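4.2 Laundry folding

Folding was the chore on which the four systems in our comparison differed most from one another, and also the one where the gap between a person and a machine was easiest to see. We treat it separately from dish loading and shelf restocking (Section 4.1) because the failures are of a different kind. A plate that has been picked up is still the same shape. A shirt is not, and most of what went wrong in our trials went wrong between the first grasp and the second.

The training material for this task was recorded in homes in and near Skirkville. Participants worked with two hand-held grippers, one in each hand, and folded clothes in the place where they would normally do it, usually a bed and sometimes a table or a rug. No instructions were given about folding style. We kept 376 demonstrations after removing those in which the tracking was lost or the garment fell to the floor. Shirts, pants, towels and children's clothes are all included. Socks are left out, as pairing them is a sorting problem and would have needed its own scoring.

Each policy was then tested on 16 garments that did not appear in the training material. A trial was scored as complete if the garment ended as a flat rectangle with no sleeve or hem outside the outline, and as partial if at least one fold was made along the intended line. All trials were capped at five minutes. A policy was allowed to regrasp as often as it liked within that time.

The Watix policy, which plans from a single top view, completed most of the towels and very few of the shirts. It tended to find a corner quickly and then to pull the cloth over at an angle, so that the second fold started from a crooked edge. The Berge policy was slower and did better on shirts. Its usual mistake was to pick up two layers where it needed one, or one where it needed two. We saw this on thin knit fabric far more than on denim or terry cloth. Neither policy noticed the error, and both went on to the next step as if the fold had been made.

Striped clothing deserves a separate remark. We had expected stripes to help, as they give the camera something to follow across a fold. For the Berge policy they did help a little with alignment. For the Watix policy they did the opposite, and the edge of a fold was several times placed along a stripe in the middle of the garment. Figure 2 gives a wrist-level view of this type of material with the shirt partly folded, one flap across the top with its stripes running up and down and the stripes of the lower part bending off diagonally. The surface beneath is a woven mat, which also has a texture of its own.

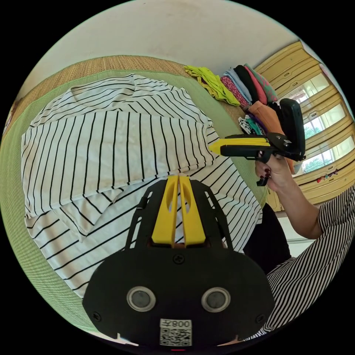

Household Manipulation Group, Department of Mechanical Engineering, Velten Institute

Figure 2. Folding a striped T-shirt on a bed with two hand-held grippers. The fingers of the near gripper rest against the fabric; the second gripper is held in the participant's right hand.

A person can feel how many layers are between the fingers and will let go and try again without thinking about it. With the hand-held grippers much of that feeling is lost, yet participants still finished nearly every garment. Kwok (Tien-fu Kwok, project notes, July) suggests that they were making up for it by watching how the cloth moved when lifted, and we find this likely. The policies were given the same views and did not learn to use them in this way.

On present evidence we would not call folding a solved household chore. Towels on a clear, flat surface are within reach of both systems discussed here. Mixed laundry on an ordinary bed is not, and the results for the remaining two policies, given in Section 4.3, do not change that.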